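Zellent parallel gripper kit: a buyer's review after one budget cycle

Reviewed by Hicham El Khatib

We refurbish ex-lease workstations and small servers. The bench cell is an arm we already owned, and the question last April was what to put on the end of it. The shortlist came down to the Zellent two-finger electric kit and the Tazi equivalent. We bought the Zellent. My notes are mainly for anyone who has to put a number in front of a manager and defend it later.

Price and what it covers

The kit was quoted at $1,649 through Sastham, our usual distributor, excluding freight. That buys the gripper body, a flange adapter, one pair of narrow fingers, a cable and a licence for the setup software. It does not buy spare fingers, the wrist camera bracket or the longer cable. Budget for all of these at the outset. We didn't, and the second purchase order took longer to approve than the first.

Replacement fingers are $144 a pair. Lahcen Fahmy, who programs the cell, asked for two spare pairs and was given one. He was right about the quantity. Teardown work involves a lot of contact with steel edges, and the tips mark sooner than they would handling cartons.

Installation

Mechanical fitting took a morning. The adapter matched the flange pattern without shimming. The setup software is plain and occasionally slow to find the gripper after a power cycle, but grip force and stroke are set on one screen and the values persist. The manual's wiring page has two conductor colours transposed. Zellent has a corrected sheet, which Sastham emailed on request. It should be in the box.

Performance

Repeatability has been adequate for our purposes. Over a trial of 100 module removals, nearly all were completed without an operator stepping in, and the failures were mostly latches that hadn't been fully opened beforehand. Force control at the low end is coarse. There is a noticeable step between "holding" and "holding firmly", and for light parts I would prefer something between the two.

Access is the larger consideration. The fingers are slim, but the body behind them is wide, and in a populated chassis it is the body that determines the approach angle. Check clearance against your deepest case, with the cable bundles in place, before signing anything. 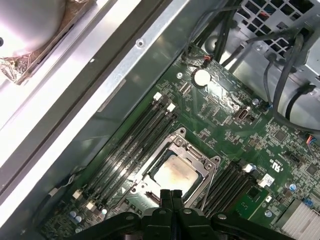
Socket work deserves its own line in the budget. Load plates and levers need a different motion from memory or drives, and programming time for that task exceeded everything else combined. Processors also arrive with old thermal paste on them, so allow for a cleaning station and consumables, and decide early whether a person or the cell handles that step. We kept it manual.

Alternatives

The Tazi unit has a narrower body and finer force steps, at a higher price and with a longer lead time. Undari offers a rental plan, which I would consider for a pilot but not for continuous use, as the monthly charge overtakes the purchase price fairly quickly.

Verdict

Recommended for mixed teardown, with reservations for tight enclosures and delicate parts. Order the spare fingers and the long cable with the first purchase, and ask for the corrected wiring sheet at the same time.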